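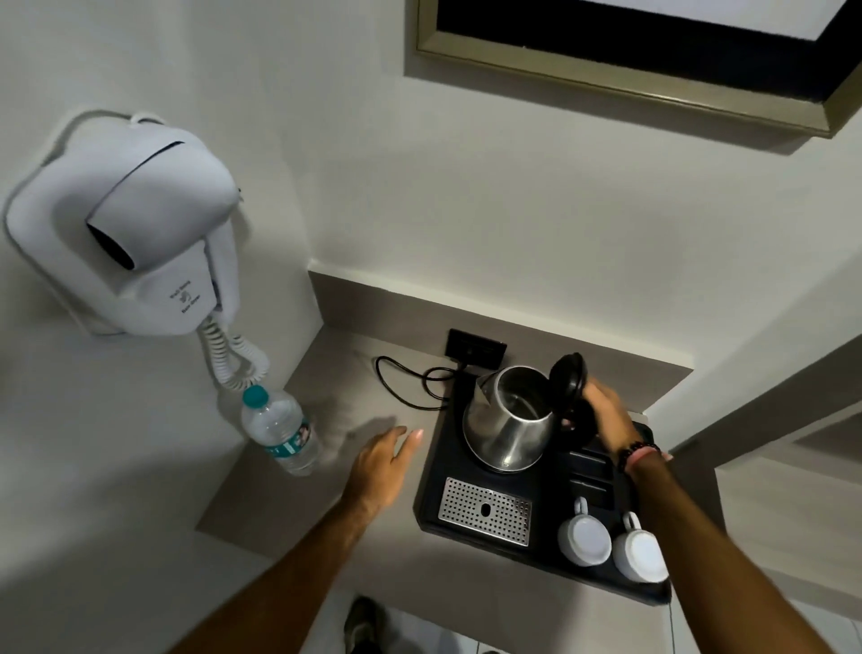
Kettle rules for housekeeping robots?

jumby_nights
We run a small guesthouse and have a Walum unit on trial for room turnover. It does trays nicely, cups upside down, lid checked, but my insurer wants a written rule about kettles and power before March. What do you all use? I'd hate to write something silly and then be stuck with it!

Wuisan Inn
Welcome! Ours fits on one page. Kettle off its power and left 30 minutes before the robot goes in, no filling by the robot ever, and a person opens the lid and looks inside before the room is signed off. We also keep cords and the hair dryer on a "don't touch" list, as a loop of cable on a counter is just what a gripper will snag (ask me how I know, room 258). Have 2 people sign the sheet for the first month, then one is plenty.

kimier_fan
we just let ours do it, never had a problem

jumby_nights
Thank you both, though I think I'll go with the one-page version! Does the no-touch list also cover guests' own things, like a water bottle left by the wall?

Wuisan Inn
Yes, anything the guest brought stays where it is.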